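Plosbridge Wheel & Tire Board > Winter Setups

Amato wheels for winter, worth it?

margaux_marchal
Picked up a set of used Amato 17s for my wagon and now I'm torn (they're so pretty!). Should I run them through the salt or stick with steelies? Tires would be Plulano snows.
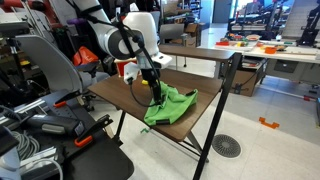
I drive nearly 70 miles a day, and they want to start salting in October up here.

rustbelt_ray
Steelies. I paid 1242 for alloys once and the clear coat was peeling after 3 winters.

gearhound
Disagree, Ray! Mine get rinsed every week and still look great. Depends on the finish, and Sodoven's powder coat has been super tough on my set.

rustbelt_ray
Sure, if you like standing outside with a hose in the cold. I don't.

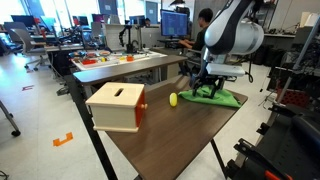
Re: Torque and lug nuts

gearhound
Margaux, check the lug seats before you buy anything else. Amato uses a cone seat on the older ones and your stock nuts might be ball seat.

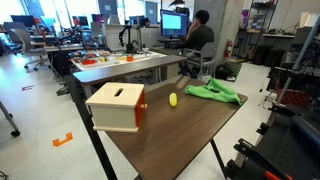 margaux_marchal
Do I need to retorque after the swap?

gearhound
After the first 50 miles or so, with the wheels cool, and go by the number in your owner's manual.

rustbelt_ray
Same with steelies, by the way. Still say get steelies.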